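Mulell: la apertura de la pinza salta con los dedos quietos

Incidencia del módulo de percepción
Estado: resuelta, pendiente de cerrar cuando se publique la rama
Componente: mulell-apertura (estimador visual de la separación entre dedos)
Afecta a: Mulell 2, grabaciones hechas con la pinza de mano
No afecta a: seguimiento de pose, reproducción en Gallow
Abierta por: equipo de grabación de Trilico

Descripción inicial

Hola. Estamos encantados con el cambio a Mulell 2, el arranque va rapidísimo y por fin podemos repasar una toma en Gallow sin exportarla antes. Pero nos hemos topado con un comportamiento raro en la señal de apertura y nos gustaría entenderlo antes de seguir grabando.

Con la pinza abierta sobre la mesa y la mano quieta, el valor de apertura debería ser una línea casi plana. Lo que vemos es una línea plana con caídas bruscas: de un fotograma al siguiente los dedos "se acercan" en la gráfica y enseguida vuelven a su sitio. En el vídeo no se mueve nada. Dentro de una toma las caídas van casi siempre al mismo valor, y eso nos hace pensar que no es ruido sin más.

Grabamos a 30 fotogramas por segundo. El suavizado está como viene de serie. Hemos repetido la calibración y el resultado es el mismo.

Pasos para reproducirlo

Abrir la pinza del todo y apoyar el antebrazo para no temblar.
Apuntar a la mesa, sin ningún objeto entre los dedos.
Grabar 5 segundos.
Cargar la toma en Gallow y activar la traza "apertura_bruta".
Acercarse a la zona central de la gráfica.

Resultado esperado: traza estable.
Resultado obtenido: escalones hacia abajo, siempre hacia abajo.

Adjuntamos el registro. La parte que nos llamó la atención:

[apertura] fotograma=203 borde_izq=ok borde_der=ok confianza=alta
[apertura] fotograma=204 borde_izq=ok borde_der=ok confianza=alta
[apertura] fotograma=205 borde_izq=ok borde_der=ok confianza=alta salto=si
[apertura] fotograma=206 borde_izq=ok borde_der=ok confianza=alta

¡La confianza sigue alta justo en el salto! Eso es lo que más nos preocupa, porque nuestros filtros tiran lo que llega con confianza baja y estos fotogramas pasan todos.

Primera respuesta de soporte

Gracias por el registro, da gusto recibir una incidencia con los pasos tan limpios. Reproducido a la primera con vuestra toma.

Empezamos por lo aburrido, la sincronización. Song reparte las marcas de tiempo entre la cámara y el resto de los flujos, y un desfase ahí puede dar escalones muy parecidos a estos. Para descartarlo hemos vuelto a procesar la toma con Song desactivado y un solo flujo, el de vídeo:

mulell reprocesar toma --solo-video --sin-song

Los escalones siguen, y caen en los mismos fotogramas. Por tanto el origen está en la propia imagen y Song queda fuera de sospecha. Aun así dejad Song activado, lo vais a necesitar para la pose.

¿Podéis probar dos cosas? Primero, subir el umbral de contraste del detector de bordes. Después, la misma toma apuntando a la moqueta del suelo en lugar de a la mesa.

Respuesta de Trilico

Probadas las dos.

Umbral más alto: menos saltos, pero a cambio se pierde el borde de la almohadilla derecha durante ratos largos. Es peor que antes, porque ahora hay huecos en la traza.

Moqueta: ni un solo salto. Línea plana, preciosa. Hemos repetido la toma a las 17:20, con otra luz, y en la moqueta sigue limpia y en la mesa sigue saltando.

Una observación por si sirve. En la mesa, si giramos un poco la muñeca, los saltos desaparecen en unas posiciones y se vuelven muy frecuentes en otras. Hemos mirado la cámara por si tenía holgura y está firme.

Diagnóstico

¡Esa prueba de la moqueta nos ha ahorrado una tarde entera! Con ella y con la capa de depuración de Gallow ya se ve el problema.

El estimador busca la cara interior de cada dedo como una transición de oscuro a claro, partiendo de la almohadilla hacia el centro. Sobre madera clara esa transición es muy marcada y el detector está feliz. Pero la almohadilla izquierda deja además una sombra suave sobre la mesa, pegada a ella por su lado derecho, y el borde exterior de esa sombra también es una transición de oscuro a claro. Es más débil, pero cae dentro de la ventana de búsqueda. Cuando la exposición automática se ajusta por el brillo de la mesa, el borde bueno y el de la sombra se quedan muy cerca en puntuación y a veces gana el malo. El borde izquierdo se desplaza entonces hacia el centro y la apertura calculada baja. De ahí que los escalones vayan siempre en la misma dirección.

En la moqueta gris la sombra apenas contrasta con el fondo y nunca compite. Y el giro de muñeca cambia a la vez la sombra y el reflejo que entra en la imagen, lo cual encaja con vuestra observación.

En cuanto a la confianza alta: es un fallo nuestro y lo vamos a tratar como tal. La puntuación solo mide lo nítido que es el borde elegido. No mira si había un segundo candidato casi igual de bueno.

Lo que probamos y no funcionó

Suavizar más la señal. Tapa los escalones cortos y retrasa los cierres reales de la pinza. No lo recomendamos para datos que vayan a entrenar nada.

Fijar la exposición. Mejora mucho en una sesión concreta y se estropea en cuanto cambia la luz. Puede serviros de apaño si tenéis prisa.

Restar el fondo. Las vetas de la madera se mueven con la mano y aparecen como bordes por todas partes. Fue divertido verlo en Gallow, parecía un mapa de curvas de nivel, pero no vale.

Lo que sí funcionó

Dejamos de preguntarle a la mesa. En lugar de buscar el límite entre almohadilla y fondo, la rama nueva localiza puntos que pertenecen a la propia pinza: los ojales de latón de los eslabones y los agujeros de tornillo en la parte superior de las almohadillas. El latón destaca muy bien contra el negro. Los agujeros son más difíciles, negro sobre negro, así que se usan para afinar y el sistema tolera perder alguno. La posición de las caras interiores sale después del modelo geométrico de la pinza.

El detector de bordes antiguo sigue ahí como comprobación. Si los dos métodos no coinciden, la confianza baja de verdad y el fotograma queda marcado.

Hemos pasado vuestras tomas de mesa por la rama y la traza sale plana, sin escalones. En los cierres rápidos el valor sigue a los dedos sin retraso apreciable. El coste de cálculo sube roughly nada en tomas cortas, y en las largas el reproceso tarda un poco más por la búsqueda de los agujeros.

Para activarlo

En el fichero de configuración de la pinza, sección apertura:

metodo: puntos_pinza
comprobacion: borde
marcar_discrepancia: si
ventana_ojal: automatica

Luego, con la toma ya grabada:

mulell reprocesar toma --config pinza.conf
gallow abrir toma --capas puntos,borde

No hace falta volver a grabar. Los vídeos originales sirven tal cual.

Si el reproceso se detiene con el mensaje "ojal no encontrado", mirad primero que el recorte de la parte inferior esté desactivado. En la versión anterior venía activado y se comía justo esa zona.

Confirmación de Trilico

¡Funciona! Hemos reprocesado toda la carpeta de mesa y estamos dando saltos (nosotros, ya no la gráfica). Los fotogramas marcados por discrepancia son pocos y, al abrirlos en Gallow, el método de borde se había ido a la sombra en todos los que hemos revisado. El de puntos acertaba.

Nos quedaba la duda de si los cables negros que cruzan la moqueta, más allá del canto de la mesa, podían confundir al buscador de agujeros. Los hemos mirado con la capa de puntos activada y no recoge ninguno. La búsqueda se queda dentro de la silueta de las almohadillas.

Dejamos en el hilo la vista que usamos ahora para comprobar la configuración: pinza abierta, nada entre los dedos, el reflejo de la mesa más arriba y la sombra junto a la almohadilla izquierda. Los dos ojales se ven enteros, uno a cada lado.

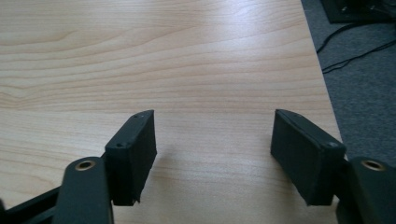

Pendiente antes de cerrar

Pasar la rama puntos_pinza a la versión publicada de Mulell 2.
Añadir a las pruebas automáticas una toma sobre madera clara con reflejo y otra sobre moqueta.
Cambiar la fórmula de confianza también para quien siga usando solo el método de borde.
Corregir en la guía de Gallow el nombre de la capa, que aparece como "puntos" en un sitio y "marcas" en otro.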